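Planning and Buying Guide for Small Assembly Cells

September 14, 2021
By Ilaria Messina

Section 3: Setting the equipment budget

Complete this section before you ask Bresholm or any other supplier for a quote. You will need the parts list from Section 2 and a copy of the blank cost sheet. The work covered is small-part handling: circuit boards and solenoids in plastic containers, and metal bars gripped directly. 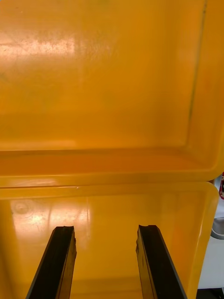
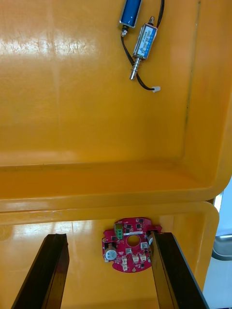
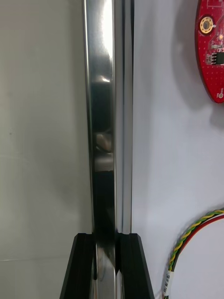 3.1 List what the gripper has to hold

1. Write down every part the cell will pick up, including parts it handles only once per cycle.
2. Measure the widest and narrowest grip points. Enter both on line 1 of the cost sheet.
3. Mark parts with polished faces. A chrome bar and a circuit board may need different finger pads, and each set is a separate line.
4. Mark parts with wires attached. Solenoids with loose leads take longer to pick, so allow extra programming hours.

Note: Quote the fingers separately from the gripper body. Finger pads wear and will be reordered. The body usually is not.

3.2 Choose containers before cameras

1. Settle on the container type and color first.
2. Put a sample container under the lights you plan to use. Look for glare on the floor and walls.
3. If the glare covers the area where parts will lie, price a matte container or a diffuser. Either one normally costs less than a better camera.
4. Order all containers in one batch so the finish matches.

Caution: Do not approve a wrist camera from its data sheet alone. Ask for a trial with your own containers and your own parts.

3.3 Fill in the cost sheet

1. Enter the arm, controller and gripper on lines 2 to 4.
2. Enter spare finger pads on line 5. The Skunstead site budgets 30 pairs for the first year.
3. Enter containers on line 6 and lighting on line 7.
4. Enter integration hours on line 8. Costby planned for 146 hours and kept the line open until acceptance.
5. Enter operator training on line 9. Allow seven hours per person.
6. Leave line 10 for freight and installation – suppliers often leave these off the first quote.

Note: If a board will be powered while it is in the cell, add the bench supply and its cabling to line 4. Do not assume the integrator will bring them.

3.4 Request quotes

1. Send the same parts list and the same sample parts to each supplier.
2. Ask for delivery time in writing. Orders meant for a January start should go out as soon as line 8 is agreed.
3. Ask who pays for a second visit if the trial fails.
4. File each quote under form 607 and send a copy to Tyson Melnyk in purchasing.

Caution: A deposit may commit you to the full order. Have purchasing read the terms first.

Related items

Section 2: Making the parts list
Section 4: Floor space, power and guarding
Lease or buy? Notes from the McKinnon line – Deividas Toom
Finger pad reorder form
Acceptance checklist – Sachiko Katayama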